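January 6, 2019
Foyer display, week one. Notes for my own records.
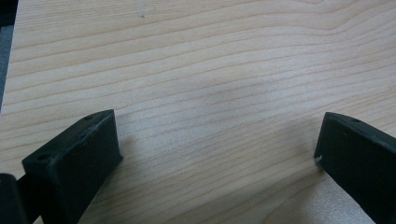 How many standees can one foyer hold before people stop reading them?
Three, going by what I logged today at the Remton. With three up, most visitors slowed at two of them. When the fourth went in by the stairs at noon, the line for tickets bent around it and the two nearest the doors were passed without a glance. I pulled the fourth at 1:15 and the line straightened.

The film is Stulora, animated, 78 minutes, opening wide on Friday. The distributor wants every site to have the photo backdrop, the floor decals and the activity sheets in place by Wednesday night. We got the backdrop and the sheets. The decals went to the wrong theater, and Chaminda Miah at the regional office says they will be rerouted Monday. I have marked the decal positions on the floor plan so the evening crew can lay them without me.

Backdrop assembly took longer than the instruction sheet allows. The sheet says 30 minutes for two people. The tension poles are cut for a ten-foot ceiling, and ours drops to nine and a half over the concession side, so the whole unit had to move to the east wall. Lighting is worse there. Phone shots come out yellow on the left half. I have asked for one clip-on daylight panel and will test it before the first weekday matinee.

Activity sheets: 1000 delivered, 500 held back for the second weekend. The maze on side B has no exit. I traced it twice in pencil. Nilmini Herath traced it as well and got the same result. She has written to the agency, Akanda, and in the meantime we are handing them out with side A up.

Trailer check at 4:40. The Stulora spot runs ahead of the family titles in screens two and five. Level in screen five is low by comparison -- the feature after it came in noticeably louder. Turned the trailer playlist up one step and left a note in the booth. Screen two needed no change.

Costume character visit is still not confirmed. Surnent, who supply the performers, need a changing room with a lock and a ten-minute break in each half hour. We have the room. The lock sticks. Last July the performer was stuck inside for most of the second session, so I want it replaced and not oiled again.

Left at 6:20. Tomorrow: decals, lock, daylight panel, and a call to Akanda if Nilmini has heard nothing by lunch.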